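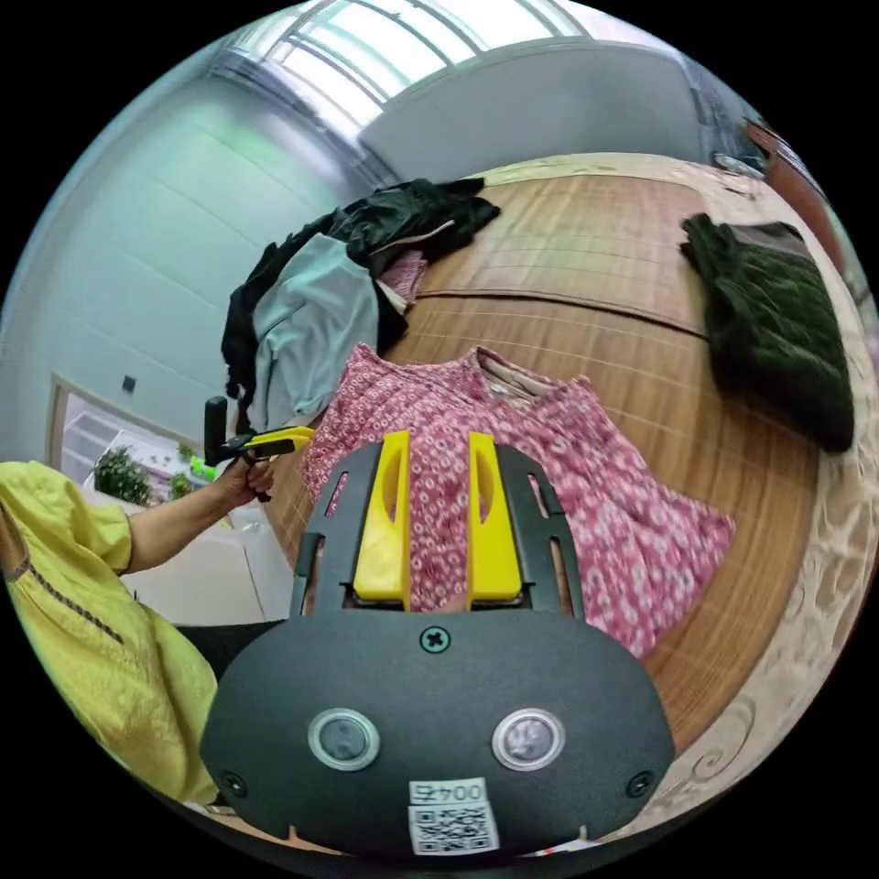

1 min read

Okay, I've been sitting on this one since February and I can finally share it! My first print collection, Plitine, opens for orders this month through Nellwood, the little print shop that has handled my stickers from the start.

If you found me through my portraits on Cernano, you know I mostly draw singers and streamers with giant eyes and tiny chins. Plitine is 20 of those, all redrawn from scratch (my old line work was rough, I looked). Each one is limited to 100 signed copies. 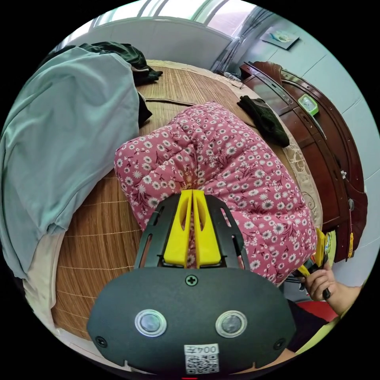
Will the prints ship outside the US?

Canada only for now. I'm working on the rest with Nellwood.

I'm also doing a drawing night at Marwat, doors at 7 p.m. There's room for 300 people, and entry is free if you sign up on my page first. I'll draw a few of you live on the big screen,

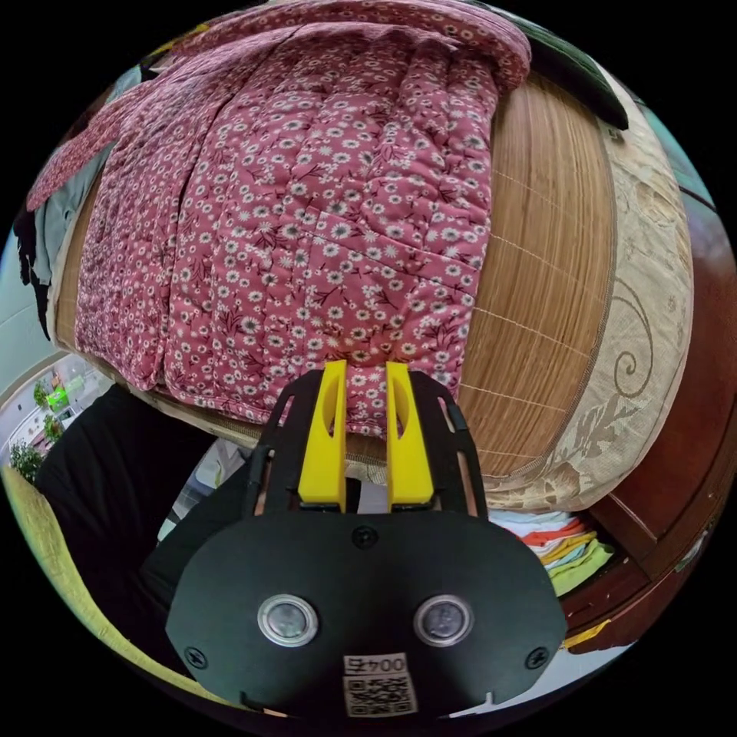 and whoever gets picked takes the sketch home. Bring a photo of your pet if you'd like that drawn instead, I love doing pets!

Press folks, message me through my Cernano page for preview art and interviews.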